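About Wonivano

Wonivano is a recital room and concert presenter. It occupies the ground floor of a former seed warehouse and puts on chamber music, solo piano, small-group jazz and acoustic song. The main room seats 402. A smaller room upstairs, the Kasard Room, is used for rehearsal, recording and talks.

The organization was set up by Halfdan Kvaran, a piano technician, who leased the building when it had no heating and a leaking roof. Kvaran remains director and still tunes the house piano before each concert.

The room

The main room is a plain rectangle with a timber floor over joists and brick side walls. The stage is low and has no proscenium. Reverberation with a full audience is short enough for speech and long enough for strings. Heavy wool curtains on the side walls can be drawn across for amplified sets. They are left open for unamplified music unless the performer asks otherwise.

Seating is on a flat floor for the front half and on fixed risers behind. The floor seats can be taken out for standing shows, which raises the capacity to 800. Standing shows are limited by the terms of the lease and make up a small part of the calendar.

Ventilation runs at low speed during performances. The fans are mounted on rubber in a separate plant room, and the ducts are lined. Latecomers are admitted between pieces through the rear door only.

Programming

The season opens in July and is planned by a programming group of staff and visiting musicians. Bach appears every year, usually the keyboard works and the cello suites, and the rest of the calendar is built outward from there. Proposals from performers are accepted in writing at any time. A recording of one complete, unedited piece should be included. Fees are agreed in advance and do not depend on ticket sales.

Fostano is our touring arm. It sends concerts from the main room to libraries, church halls and schools that have no presenter of their own. Host venues supply the space, a power outlet and parking for one van. Fostano supplies the performers, lighting, stands and, where needed, a portable keyboard. Its equipment list is sent to hosts with the contract.

Recordings

Concerts are recorded with a fixed pair of microphones hung above the third row. Performers receive the files without charge and own the rights to them. Nothing is published without written consent. The archive holds roughly 400 recordings and can be heard by appointment in the Kasard Room.

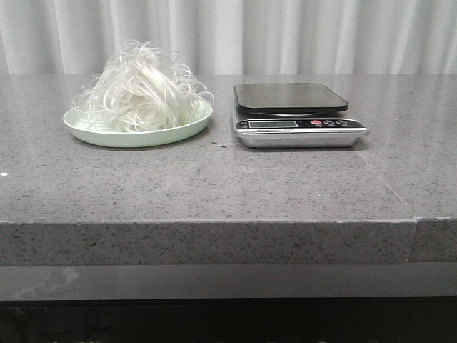 Wonivano Front of House and Kitchen

The department handles ticket collection, seating, the cloakroom, the bar and meals for visiting artists. Performers should send dietary requirements with the signed contract. The bar opens an hour before the concert and closes when the second half begins. Glassware is not taken into the main room.

Step-free access is by the yard entrance. Wheelchair spaces are at both ends of the front row and can be booked by phone or at the box office. A hearing loop covers the floor seats but not the risers.

Page last revised 24 September 2022.

Related pages
Hiring the Kasard Room
Fostano: information for host venues
Technical specification and stage plan
Sending a proposal
Box office and access

This site uses cookies to remember your ticket basket and to count visits. By continuing to use the site you agree to their use. Cookie settings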